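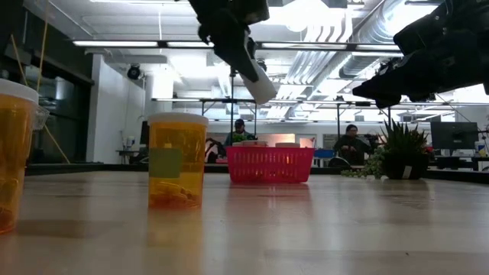 Chapter 9
Planning and Budgeting for a Manipulation Bench

9.1 Before you ask for a quotation

Many students meet their first robot arm when it is already bolted to a bench. The purchase was made by another person, in another year, and the reasons for it are written nowhere. In this chapter we go back to that earlier moment, when there is only a room, a sum of money and a list of wishes.

The most common mistake is to begin with the arm. Danjuma Okoro, who planned the benches at the Nunora teaching laboratory, began with the objects. He asked each group which things they wanted to handle in the coming year: pill bottles, fruit, a plastic basket, a potted plant. These items cost very little, but they decide a great deal. A bottle with a flat lid and a soft bunch of grapes do not ask the same thing of a gripper, and a gripper which suits the first may damage the second. Write the list of objects before you open any catalogue.

The second question is whether you need one arm or two. Two arms over one tabletop allow one to hold while the other works. They also need more clearance, a second controller and a stronger mounting frame, and these lines are often forgotten in the first draft of a budget.

9.2 The price of the arm and the price of the bench

In this book we separate the purchase price from the bench cost. The purchase price is what the supplier writes on the quotation. The bench cost includes the table, mounting, wiring, lighting, spare fingers for the gripper, safety training and the labour of the person who puts everything together.

Consider a small case. The Babalola workshop received an offer from the supplier Trirneck for a gripper at $3000. Freight was $390 and was not included. The spare finger pads were sold separately at $37 a pair, and the workshop expected to use nine pairs in the first year. The first-year cost of the gripper was therefore $3723, before any labour was counted. The difference is not dramatic, but the workshop had no line for it, and the money was taken from the lighting.

Lighting deserves its own line. Translucent plastic and a glossy tabletop both give reflections, and a camera may read a reflection as an object. A matte surface is cheaper to choose at the beginning than to fit in November, when the teaching has already started.

9.3 Who else uses the room

An open laboratory is shared space. Desks, monitors and other benches stand close by, and people sit at them through the day. Nizar Najjar, in his planning notes for the Resomier project, marks every seat within view of the bench on the floor plan before he fixes the position of the arms. We will follow his method in section 9.4, where you will draw a floor plan for your own room and attach a cost to each item on it.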